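Flarnwood Textile Reuse Center
Frequently Asked Questions: Household Donations and Sorting

Last updated 7/30/21

The following answers apply to all donations of clothing, blankets and household fabric received at the Flarnwood center and at the Honkanen Street drop-off point. Donors with a delivery larger than 14 bags are asked to arrange a time with the office before arriving.

What items does the center accept?

The center accepts clean clothing for adults and children, knitted sweaters, fleece throws, blankets, sheets, towels, curtains and fabric remnants. Remnants must be at least 30 inches long on one side. Small rugs are accepted at Flarnwood only.

What items are not accepted?

Pillows, mattress pads, electric blankets, wall-to-wall carpet and anything that has been in contact with paint, motor oil or mold cannot be accepted. Items left outside the building when the center is closed are treated as refuse.

Do items need to be washed before they are donated?

All items must be washed and fully dry. Knitwear should be washed according to its label and dried flat. Donors who are unsure whether a wool item can be washed may bring it unwashed in a separate bag marked "wool, not washed." There is no guarantee that such items will be kept.

How should items be sorted at home?

Donors are asked to make three groups: fleece and other soft synthetics, knitwear, and woven cotton or linen. Each group should be bagged separately. A rug, a table or a made bed is a suitable place to lay items out while sorting. Mixed bags are accepted, but they are processed last and may wait several weeks.

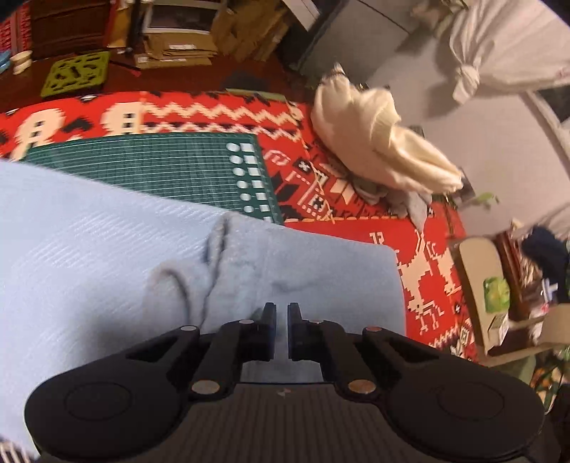 May fleece and knitwear be placed in the same bag?

Fleece and knitwear should be kept in separate bags. Loose fleece fibers cling to wool and are difficult to remove, and zippers on fleece garments can catch and pull knitted stitches.

How should a sweater be folded?

Lay the sweater face down and smooth it by hand. Fold each sleeve across the back, then fold the body in half from the hem to the neck. Heavy sweaters should be folded once more and placed at the bottom of the bag. Sweaters should not be delivered on hangers.

How should fleece be folded?

Fleece throws should be folded into a rectangle that fits easily inside a standard kitchen trash bag. Please do not use vacuum storage bags, which must be cut open at the sorting table and cannot be returned.

Can damaged items be donated?

Items with holes, missing buttons or worn cuffs are accepted if they are clean. They are directed to the Baltotlow mending program, where usable pieces are repaired or cut down for patchwork. Please place damaged items in a bag marked "mending." Donors do not need to remove buttons or zippers.

Does the center accept sewing and craft supplies?

Cutting mats, rulers, thread, yarn and unopened packets of needles are accepted throughout the year. Scissors and rotary cutters must be wrapped in cardboard and handed to a member of staff. Sewing machines are accepted in February only, during the annual equipment collection, and must be in working order.

Is there a limit on the weight of a bag?

No single bag or box may weigh more than 50 pounds. Staff may decline to unload heavier containers.

Can donations be collected from a home address?

Home collection is available to residents of Flarnwood and Zastitz who are unable to travel to the center. Requests should be made through the office. Bags must be closed, labeled and placed inside the front door on the morning of the collection. Drivers do not sort items or carry furniture.

Will a receipt be issued?

A receipt showing the number of bags and the date of delivery is available on request at the time of donation. The center does not assign a dollar value to donated goods and cannot issue receipts afterward.

Can a donated item be returned?

Donated items cannot be traced once a bag has been opened. Please check pockets and pillowcases before delivery. Money, keys and documents found during sorting are held at the front desk in Room 235 for one month.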